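홈 | 의정자료 | 방문기 | 연구보고 | 게시판

미르크빌 시의회 방문 보고: 과반 붕괴 이후의 의회 운영과 선거 준비

작성: 지방의회제도 연구모임
조회 1590 | 댓글 5 | 공유 196

1. 방문 개요

12월 미르크빌(Mirkville) 시의회 공개 방문 프로그램에 참가하였다. 목적은 연립 과반이 무너진 뒤 의회가 해산되지 않은 상태에서 예산 심의와 조기 선거 준비가 어떤 절차로 병행되는지 확인하는 것이었다. 일정은 오전 9시 30분 의회 사무처 등록으로 시작하여 본회의장, 상임위원회실, 기록관리실, 선거사무 임시청사 순으로 진행되었다. 안내와 질의응답은 의사과의 아농 라따나폰(Anong Ratanaporn) 과장이 맡았다.

방문 당시 시 집행부는 사임한 시장의 직무를 제1부시장이 대행하는 체제였다. 연립에 참여했던 세 정당 가운데 두 번째로 큰 정당이 협약을 파기하면서 과반이 상실되었고, 시장은 신임 표결이 상정되기 전에 사임서를 제출하였다. 사임의 정치적 배경은 방문 프로그램의 설명 범위에 포함되지 않았다.

2. 직무대행의 권한 범위

시 기본조례에 따르면 직무대행은 통상 업무만 처리한다. 의사과 설명에서 통상 업무로 분류된 것은 기존 계약의 이행, 급여 및 복지급여의 지급, 법정 기한이 있는 인허가 처리이다. 신규 채무 부담, 국장급 이상 인사, 공유재산 매각은 제외된다.

경계가 모호한 사안은 의회 운영위원회에 사전 질의서를 제출하도록 되어 있다. 질의서가 접수되면 위원회는 5일 안에 의견을 회신하며, 회신에는 구속력이 없다. 다만 위원회 의견과 다르게 집행한 경우 직무대행이 다음 본회의에서 사유를 보고해야 한다. 참석자 한 명이 보고를 거부하면 어떤 제재가 있느냐고 질의하였고, 라따나폰 과장은 조례상 별도 제재 조항이 없으며 의사록에 미보고 사실만 기재된다고 답변하였다.

대표 사례로 소개된 것은 말라바난(Malabanan) 지구 배수로 정비 계약이다. 계약 기간 연장이 기존 계약의 이행인지 신규 채무 부담인지가 쟁점이었다. 위원회는 단가 변경이 없는 연장에 한해 통상 업무로 본다는 의견을 냈고, 집행부는 물량 증가분을 제외한 나머지만 연장하였다. 제외된 물량은 차기 집행부의 결정 사항으로 남아 있다.

3. 본회의장

본회의장 의석은 반원형으로 배치되어 있다. 연립 해체 이후 좌석 배치는 변경되지 않았다. 좌석 변경은 교섭단체 대표 전원의 합의를 요건으로 하는데 합의가 이루어지지 않았기 때문이다. 그 결과 협약을 파기한 정당의 의원들이 옛 연립 구역에 그대로 앉아 표결에 참여한다.

표결은 전자식이며, 장비 장애 시 호명 투표로 전환한다. 전자 표결 결과는 의장 확인 직후 확정되지만 호명 투표는 서기 두 명의 집계가 일치해야 확정된다. 호명 투표의 평균 소요 시간에 관한 자료를 요청하였으나 별도로 관리하지 않는다는 답변을 받았다.

4. 예산 심의

새해 예산안은 사임 전에 제출된 안이 그대로 심의되고 있었다. 직무대행은 수정예산안을 제출할 수 없고, 의회는 감액 수정만 단독으로 할 수 있다. 증액이나 비목 신설에는 집행부 동의가 필요하나, 동의권 행사가 통상 업무에 해당하는지에 대한 해석이 정리되지 않아 증액 요구는 전부 보류 목록에 올라 있었다.

회계연도 개시 전까지 의결되지 않으면 전년도 예산에 준하는 월별 집행이 자동으로 적용된다. 이 경우 신규 사업은 집행할 수 없다. 의사과는 두 경우를 모두 가정한 일정표를 배포하였다. 일정표에는 본회의 예비 기일이 표시되어 있으나 추가 소집에 필요한 재적 의원 요구 정족수가 누락되어 있어 현장에서 구두로 보완되었다.

5. 기록관리실

의사록 작성은 속기와 녹음을 병행한다. 임시본은 발언 의원의 자구 확인을 거쳐 확정본이 되며, 발언 취지를 바꾸는 수정은 허용되지 않는다. 수정 요청 내역은 확정본과 별도로 보존된다. 열람은 신청서로 가능하고 사본 수수료가 부과된다. 연립 협약서 원본은 정당 간 문서이므로 의회 기록물이 아니며, 본회의에서 낭독된 부분만 의사록을 통해 확인할 수 있다.

검색 체계는 의안번호 기준이다. 주제어 검색은 최근 회기에만 적용되며, 이전 회기의 자료는 목차 색인을 이용해야 한다. 연구 목적의 방문자에게는 이 부분이 실질적인 제약이 된다.

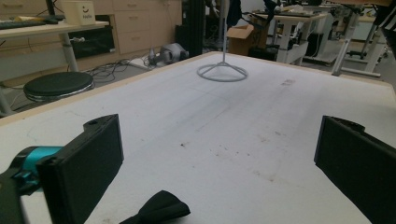 6. 선거사무 임시청사

오후에는 스톤도브(Stondov) 거리의 임시청사로 이동하였다. 시의회 조기 선거의 투표사무원 교육, 투표용지 검수, 이의신청 접수를 담당하는 곳이다. 교육 인원은 600명이며 전 과정 이수자에게만 배치 통지가 발송된다.

투표용지 검수는 인쇄 순서별 표본 추출 방식이다. 불량이 확인되면 해당 묶음 전체를 격리하고 정당 참관인의 서명을 받아 폐기한다. 아르톤(Arton) 선거구는 후보 등록 서류에 대한 이의신청이 계류 중이어서 용지 인쇄가 보류된 상태였다. 결정 기한과 인쇄 소요 기간을 감안하면 해당 선거구의 우편투표 발송은 다른 선거구보다 늦어질 수 있다는 설명이 있었다.

7. 확인하지 못한 사항

첫째, 직무대행 기간의 상한이다. 기본조례에는 선거 결과 확정 시까지로만 규정되어 있고, 선거가 연기될 경우의 처리는 명시되어 있지 않다. 둘째, 증액 동의권에 대한 법률 자문 결과이다. 방문 시점에 회신이 도착하지 않았다. 셋째, 예비 기일에 본회의가 열릴 경우의 방청 가능 여부이다. 의사과에 서면으로 질의하였으며 회신을 받는 대로 자료실에 등록할 예정이다.

배포 자료는 기본조례 발췌본, 예산 심의 일정표, 이의신청 서식이다. 서식은 사본 제공이 가능하다.

문의: 연구모임 간사 | 무단 전재 금지 | 맨 위로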